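Visit report: family mediation open day at Ollero, October 2020

Ollero occupies two floors and handles separation, child arrangements and the division of property. Attendance was limited to 14 visitors, in two groups. Xiaoyan Shen led ours.

The first session covered intake. Each party is seen alone before any joint meeting, and the mediator screens for domestic abuse and financial control. Files that fail screening go back to the referring solicitor with no reasons given, as the reasons could identify who disclosed what. The service opened 451 files last year.

Zihan Meng then took us through financial disclosure. Both parties complete the same form and exchange it with bank statements covering twelve months. Pensions cause most of the delay – valuations arrive late and are sometimes out of date by the second meeting. 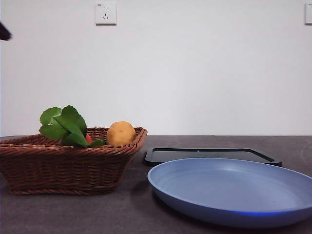 Cuiping Qin spoke on drafting. A parenting plan is kept separate from the money summary, so that one can be shown to a school without the other. Handover times, holidays and travel consent each have their own clause. Questions from the floor were mainly on fees: the fixed charge is 400 per person for the first two meetings, and drafting is billed separately.

Slides can be requested from Wanting Kang at the front office.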